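FOR IMMEDIATE RELEASE

Arrieta Opens Its Apple Library to Home Growers, With Free Grafting Wood for Anyone Who Asks

SKESOV, July 2026. Arrieta, the orchard and nursery on the hill road above Skesov, is pleased to announce that its collection of old and nearly forgotten apple varieties will be open to home growers beginning this fall, and that cuttings from every healthy tree in it will be given away free of charge each January to anyone who would like to try growing one.

The collection, which the staff have always called the apple library, holds 400 trees on the south slope behind the packing shed. Most of them came in one at a time over a good many years, from farmyards and fence lines and the back gardens of people who called the nursery to say that a tree was coming down and would somebody please come and look at it first. Until now the library has been open only to other nurseries and to the occasional teacher with a busload of students. Starting with the first picking weekend, visitors will be able to walk the rows, taste what is ripe, and put their name down for wood from any tree they take a liking to.

"We've been meaning to do this for longer than I care to admit," said Telmo Sotomayor, who manages the orchard. "People come in for a bag of fertilizer and end up telling me about an apple their grandmother had by the kitchen door, yellow, a bit lumpy, kept till Easter. And half the time I think I know the one they mean, and it's standing up there on the slope, and until this year I had no proper way of letting them have a piece of it."

A tasting room for the fall

Along with the open rows, Arrieta will be running a small tasting room in the old seed store from the first picking through the end of the season. It will be a simple affair, with tables and chairs, a few knives, plenty of napkins and whatever came off the trees that morning. Guests are asked to taste each variety plain before trying it with cheese or bread, and to write down what they think on the cards provided, including when they don't care for something. The cards will be kept, and the nursery hopes that over several seasons they will help settle some long-running arguments about which of the library's keepers are worth keeping.

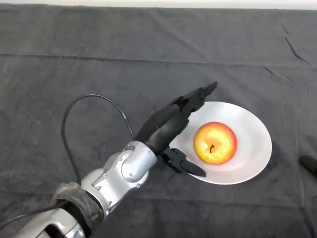 Tastings will be held in the late morning and again in the middle of the afternoon. There is no charge, though groups of more than six are asked to call ahead so that enough fruit can be brought down from the slope. Children are very welcome, and there will be a shorter round for them made up of the sweeter kinds, since a mouthful of raw cider apple at the age of five has been known to put a person off for life.

The fruit on offer will change from week to week. The earliest varieties are soft and fragrant and really ought to be eaten the day they are picked, which is a large part of why they vanished from stores in the first place. The middle of the season brings the pie apples and the sauce apples, including one very sour green cooker that falls to a froth in the pan and needs hardly any stirring. After that come the keepers, which are hard and rather dull on the day of picking and turn into something altogether different after a couple of months in a cool cellar. Arrieta will hold back several crates of these for a winter tasting, so that anyone who was unimpressed in the fall can come back and be persuaded.

Free wood every January

The part of the program closest to everyone's heart at the nursery is the giveaway of scion wood, the pencil-thick lengths of last year's growth that are used for grafting. An apple grown from a seed will almost never resemble its parent, so the only way to pass a variety along is to cut a piece of the tree and join it to another root. It is an old skill and a friendly one, and it can be learned in an afternoon by anybody who can sharpen a knife and tie a decent knot.

Wood will be cut in January while the trees are fully dormant, bundled, labeled, and wrapped in damp paper ready for collection. Each household may ask for up to three varieties in the first year. Those who live too far away to collect may have their bundle mailed for the price of the postage. The wood will keep in the bottom of a refrigerator until grafting time in early spring, as long as it is kept damp and well away from any ripening fruit, which gives off a gas that can kill the buds.

For those who have never grafted before, Arrieta will offer a series of beginner afternoons in the propagation house. The fee is $11, which covers a rootstock, the use of a knife, grafting tape, a pot of sealing wax shared between two, and a cup of something hot. Every participant will go home with a finished tree, or at least with two pieces of wood that have been encouraged to become one. Telmo Sotomayor estimates that some 74 percent of first-time grafts made in the propagation house take successfully, and anyone whose graft fails is welcome to return the following spring and try again at no cost.

Help from a neighbor

The opening of the library has been made possible in part by Drinar, the lumber and fencing company in Skesov, which has given the posts and rails for a new path along the top of the slope. The old track was steep and turned to soup after rain, and it had kept a number of would-be visitors at the bottom of the hill looking wistfully up. The new path takes the long way around, with two benches and a gentle grade throughout, and is suitable for strollers and wheelchairs in dry weather.

Arrieta would also like to thank the many families who have shared their trees over the years, and in particular everyone along the Zisham valley, where 98 of the library's trees were found. The valley had its own cider trade once, and a good number of its apples appear to grow nowhere else. Some have names that are known only from a penciled note on a cellar shelf, and several have no name at all and are listed under the farm they came from. The nursery would be delighted to hear from anyone who can help put a name to one of these, and a list will be posted by the register.

Visitors are invited to bring in their own mystery apples as well. Please bring at least two fruits from the same tree, picked ripe and left unwashed, with the stem on and a few leaves if possible. A single apple can be misleading, as the one at the top of the tree in full sun may look like no relation at all to its cousin in the shade. Staff will do their best to identify what they can and will be frank about what they can't. 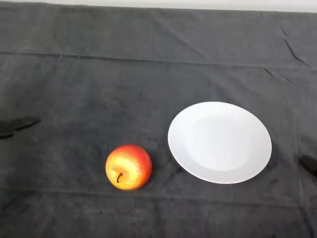 Songül Yurt has already signed up for the first grafting afternoon, and said she had been trying to find the apple from her childhood home for years and had nearly given up. "I don't know what it was called, we only ever called it the early one," she said. "It bruised if you looked at it. You'd never get it into a store. But I ate one on a visit here last summer and I had to go and stand by the fence for a minute, it was so exactly right. If I can have that growing outside my own window I'll be very happy, and if the graft doesn't take I'll be back to do it over."

She added that she hoped the nursery would keep the beginner afternoons small, having once attended a pruning class elsewhere where she could not see the tree. Arrieta is happy to confirm that it will.

Looking after a young tree

Every bundle of wood and every finished graft will go out with a printed sheet of advice, written in plain words and kept to one page. It covers the choice of rootstock, which decides how large the tree will grow, along with staking, watering in the first two summers, and protection from rabbits and deer. It also asks new growers to pull off any fruit that sets in the first couple of years. Nearly everyone finds this painful, and the sheet says so.

Those with only a balcony or a paved yard need not feel left out. Many of the library's varieties do nicely on a dwarfing root in a large pot, and the staff can suggest ones that will bear well in a small space. Most apples do need another apple blooming nearby for pollination, although in town there is generally a crab apple or a neighbor's tree close enough for the bees to manage.

Growers are warmly encouraged to write to the nursery once their trees come into bearing, and to pass wood along to friends in their turn. The more gardens a variety is growing in, the less it matters if one old tree goes over in a storm.

Visiting

The apple library and tasting room will be open on weekends throughout the picking season. Parking is available in the lower field, and there are restrooms beside the packing shed. Dogs are welcome on a leash in the rows, but not in the tasting room. Sturdy shoes are a good idea after rain. Requests for January wood may be made in person at the register or by mail, and will be filled in the order they arrive.

Press inquiries and requests for a walk around the rows before the opening should be addressed to Telmo Sotomayor at Arrieta, hill road, Skesov. Mornings are best, as he is usually up a ladder after lunch.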